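Can a robot do any actual chores yet, or should I keep the mop?

Posted by privside_dad, 15 Apr 2019

I have 2,000 dollars set aside and a household that makes messes faster than I can resent them. I already own a robot vacuum, which has a close relationship with one chair leg. Is there anything out there that will clear a table, sort the junk drawer or put things away? My neighbor swears it's all coming in May. He didn't say which May.

Matei_Bench

Short version: keep the mop.

Longer version. Machines are fine at one chore done one way forever. At the shop where I work (we box parts for Nolex) there's an arm that moves the same bracket 830 times a shift and never complains. Turn the bracket sideways and it closes on air with total confidence. 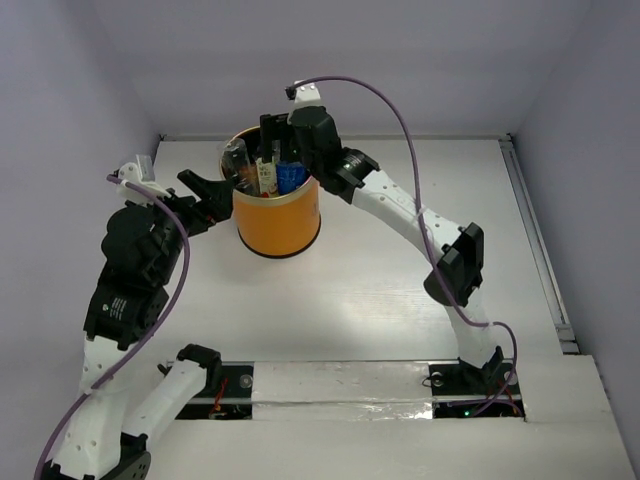 Clutter is where your money goes to die. A bin of identical parts is a solved problem, more or less, but a household bin is all different stuff. Take an orange container with a clear plastic cup, a little printed carton and something blue and glossy standing up in it. Clear plastic is miserable for a camera, the carton crushes if you squeeze like you mean it, and the finger has to get down between them without knocking anything over. Your four-year-old can do this. Your four-year-old also won't, so I see the appeal.

If you want a hobby, buy a small arm kit and spend 2 months of evenings on it. If you want a clean table, buy a bigger tray.

cultus_fan126

my vacuum works great idk what the problem is. put a sock on the chair leg

privside_dad

It ate the sock.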